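Lighting and setting up a big workbench room: what I'd do again

I have spent far too many evenings thinking about worktables and overhead lights, and I love it. Give me a large, plain room with a high metal ceiling and I'm happy for a week. Most of the tips on this page come from helping to fit out the shared workshop at Flavusham, plus a few from my own garage, where the ceiling is so low I can change a bulb with my feet flat on the floor.

Start with the lights, then place the tables

People nearly always do this the other way around. They drag the tables to wherever there's floor, and then they spend years working in their own shadow. Switch on every light you've got, close the blinds if you have any, and walk around with a sheet of white paper held flat at waist height. Put your other hand over it. Where the shadow of your hand is soft and pale, that's a good spot for a table. Where it's sharp and dark, put the shelving there instead.

Long fluorescent fixtures are wonderful for this kind of work. The light comes off a long shape, so it reaches around your hands and fills in the dark side of whatever you're holding. One bright bulb can't do that, however strong it is. If you're stuck with a single bulb, bounce it off something pale. White paint overhead does a surprising amount of good, and on a ribbed metal ceiling it also hides the dust pretty well (until you go up a ladder, and then you wish you hadn't looked).

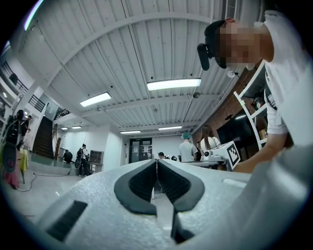
The next thing I'd sort out is table height, and please don't trust the number on the box! We bought a set of Juvetti folding trestles and they were fine for drawing and sorting, but everyone who did close handwork on them ended up stooped by lunchtime. Stand straight, let your arms hang, and bend your elbows until your forearms are level. For small fiddly jobs you want the surface a little higher than that. For sawing, sanding or anything you lean into, go lower.

Raising a table is easy. Cut four blocks from the same length of scrap, drill a shallow cup in each one a touch wider than the table foot, and drop the legs in. Wood glue and a circle of old bike tube in the bottom of the cup will stop the creaking. Lowering a table is more work, so buy low if you're in doubt.

Leave a gap you can lean in

When you work at a table you don't only stand there. You lean over it, you reach to the far side, you step back to look. I used to push my tables against the wall to save space and then wonder why I hated using the back half. Pull the table out and work from both sides. Two people facing each other over one table get through sorting jobs at a terrific pace, and you can pass things across without walking.

What to wear for tabletop work

Short sleeves. I'm a great believer in short sleeves. Cuffs drag through glue, sweep screws off the edge and pick up every bit of sawdust going. A cap is good too, mostly for keeping hair out of your eyes when you bend forward, though a long brim will throw a shadow right where you're looking if the light is behind you. Turn yourself around before you blame the lamp.

Cables and the floor

Pick one bright color for every loose cable in the room and stick with it. Yellow is my favorite by miles – it shows up against a gray floor, a dark bench, nearly anything. Run it down a table leg and hold it with two hook-and-loop straps, one near the top and one close to the floor. Tape leaves a gummy line that collects fluff, and zip ties have to be cut every time you rearrange, and if you're anything like me you rearrange a lot.

I keep a Melico tin under each table with spare straps, a pencil, a short ruler and a rag. It started life as a cookie tin and it closes with a really satisfying clunk. Everything that gets borrowed and lost lives in there, so each table has its own and the borrowing has pretty much stopped.

Daylight is a bonus, so use it for color

If you have windows along one side, save that stretch for paint matching, fabric, thread and anything else where color matters. Fluorescent tubes can make a warm gray look green. Take the piece over to the window, decide, then go back to your table. In December you may only get a few useful hours, so I do all my color jobs in the morning and leave the cutting and gluing for the afternoon.

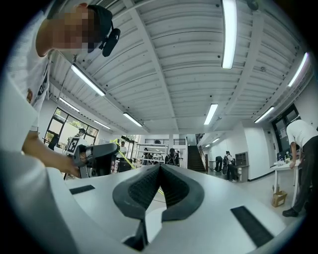

A reader wrote in about the window tip and disagreed with half of it: north light is lovely, she said, but her sewing tables get full sun from the west and by four o'clock the glare on white cotton is too much to sew by. She hung a plain Ververidis shower liner across the glass on a tension rod and says it turned the whole side of the room soft and even. I tried it the same week and I'm completely sold. Get the frosted kind, and wash it once before you hang it so the fold lines drop out.

She also asked how often to clean the tubes. Twice a year does it for me. Switch them off, let them cool, wipe with a barely damp cloth and dry them before the power goes back on. For anything high up, use a proper platform ladder and have a second person at the bottom, and start with the fixture over the table you use most.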